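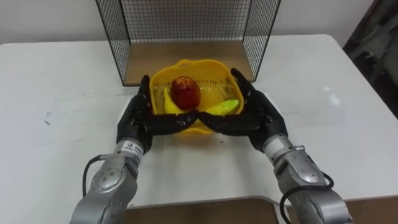
Kaewkla is a fruit basket and pantry service for small workplaces. We fill baskets, deliver them, and come back to swap them out. Our baskets are yellow plastic with small openings in the sides and a thick rim, and a basket can hold as little as an apple and a couple of bananas, one yellow and one green. The green banana is for later in the week. We learned to pack that way after customers told us everything got ripe on the same day.

## How we started

Daranee Ongart started Kaewkla in February with 2 customers, an accounting office and a dental practice in the same building. She bought fruit in the morning, packed it on her kitchen table, and carried it over. The dental practice is still with us. Kittipong Chantharasri joined that spring to handle buying, and we moved into our current room on the ground floor of the Corota building, next to the loading door.

We now serve 20 workplaces. Most are offices. We also have a print shop, a music school, and two daycare centers.

## What we do

Each customer gets a basket sized to the number of people who use the kitchen. We keep a card for every account that lists what people eat, what they leave behind, and where the basket goes. Some want it on the counter. Others keep it on a shelf, and for those we use wire shelf units, which let air through and wipe down easily.
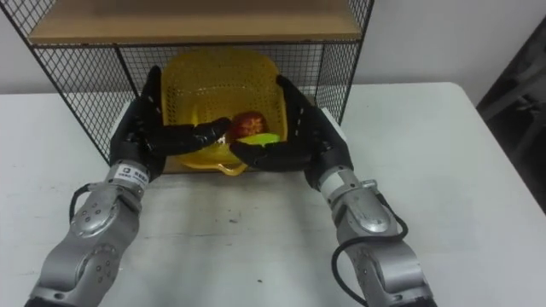 Shelf customers get a slightly different mix. Apples go in all year. Bananas go on top or to one side, where they won't get pressed. We leave out soft fruit such as peaches unless the customer asks, and we don't send grapes to the daycare centers.

Baskets come back to us at every swap. They are washed, dried on a rack, and checked for cracks along the rim. Fruit that is still good but too ripe to send out again goes to Stirnance, a bakery down the street that uses it in muffins.

## Who we are

- **Daranee Ongart**, owner. Accounts and new customers.
- **Kittipong Chantharasri**, buying.
- **Jintana Noiphan**, packing room. She also keeps the account cards.
- **Ratree Kamolrat**, deliveries, north route.
- **Sivaprasad Bhat**, deliveries, south route, and shelf installation.

## Becoming a customer

The smallest order we take is one basket a week. There is no contract. We ask for 11 days' notice to start, and the same to stop. Shelf units are loaned at no charge and stay our property.

We deliver inside the city and as far out as the Tandska business park. If you are past that, call and ask, as the south route sometimes has room.

Page updated October 2022.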